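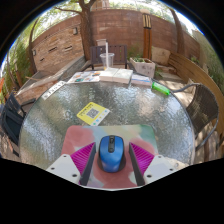
Blue mouse with a black scroll wheel, outdoors over the patio table.

Troneo 7 for labor councils: minutes, credentials and roll-call votes

Troneo is a desktop program for bodies made up of delegates from other bodies. It keeps the roll of affiliates, records who was seated at each meeting, builds the agenda, takes the minutes and counts card votes. I am recording secretary of the Lasthorpe labor council and have used version 7 for six months of regular meetings and one special meeting on the bylaws. Before that we used Conar, and before Conar a word processor and a ledger.

Scope

I tested the program on the council's own laptop and on my home desktop, with the data file carried between them on a memory stick. The shared online file is sold as an add-on and I did not test it. I also did not use the newsletter module beyond opening it.

The affiliate roll

Each local has a record with its per capita figure, its delegate entitlement and the names of its delegates and alternates. Entitlement can be typed in by hand or worked out from a table. Our table has a step in it (small locals get a fixed number, larger ones get an extra delegate per block of members) and Troneo handled it once I understood that the block size goes in the second column and the ceiling in the third. The manual has these the other way around.

Importing from Conar is possible but rough. Delegate names came over correctly. Dates of credential did not, and every alternate arrived as a full delegate. I had nearly 90 names on the roll and corrected the alternates by hand, which took most of an evening. Anyone moving from Conar should export alternates to a separate file first and bring them in second. The import screen then lets you set their status all at once.

Seating

At the start of a meeting you open the credentials window and mark delegates as they sign in. Alternates are grayed out until the delegate they replace is marked absent. This is correct under our rules, but it caused trouble when a delegate arrived late and the alternate had already voted. Troneo will not unseat the alternate until the current item is closed. I think that is the right behavior, and I would like it to say so on the screen. At present the button simply does nothing.

Quorum is shown in the top bar and is recalculated each time someone is marked in or out. It can be set as a number of delegates, a number of affiliates represented, or both together. Ours is six affiliates, with no separate figure for delegates. The setting is stored with the meeting, so a later change to the bylaws does not alter old minutes.

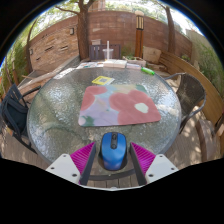 The mouse near the rim of the table's clear, pebbled glass top.

Minutes

The minutes editor is the best part of the program. Each agenda item opens as a block with fields for mover, seconder, text of the motion, amendments and result. Amendments nest properly. When an amendment carries, the program rewrites the main motion and keeps the original text underneath, struck through. In the printed copy you can show both or only the final wording.

Discussion is entered as free text. There is no spelling check for names against the roll, although the program holds every name in the same file. Conar did this and I miss it.

Correspondence is weaker. Letters can be listed with a sender and a subject, then marked received, noted or referred. There is no way to attach a reply to the letter it answers, so a long exchange with the county over the hall lease appears as separate entries spread over several sets of minutes. The search function finds them, but only if the subject line was typed the same way each time.

Roll-call votes

A card vote is taken by affiliate. Troneo lists the locals in alphabetical order or by date of affiliation, and you enter for, against or abstain. Split votes within a delegation are allowed if the option is turned on in advance. It cannot be turned on once the vote is open. At the special meeting I had to cancel and reopen the vote for this reason, and the canceled vote was printed in the draft minutes until I removed it.

The arithmetic was correct in every vote I checked against paper tallies.

Printing and archive

Printed minutes are plain and legible. The default margins are too narrow for a ring binder – set them under Page, then Binding. The file also exports to a text format that other programs can read, and this matters more to me than the print layout. Our older minutes went to the Mocanu reading room in town, where the staff prefer plain text for anything recent. The Troneo export kept the item numbers and the results of votes. It dropped the struck-through wording, so I send a printed copy with it.

Support

I wrote to support twice. The question about entitlement tables was answered the next morning with a corrected page from the manual. The question about the late delegate was answered after a longer wait and said the behavior was under review.

Faults, in order of annoyance

Alternates imported as delegates.
No name check in the discussion field.
Replies cannot be linked to letters.
Split voting must be set before the vote opens.
Binding margin off by default.

Who it suits

A council with a fair number of affiliates and regular motions will get its money back in time saved on amendments and credentials. A single local with no delegate structure would be paying for windows it never opens, and Conar is cheaper and easier to learn. I have renewed our license and will look at the shared file in May, after the annual meeting.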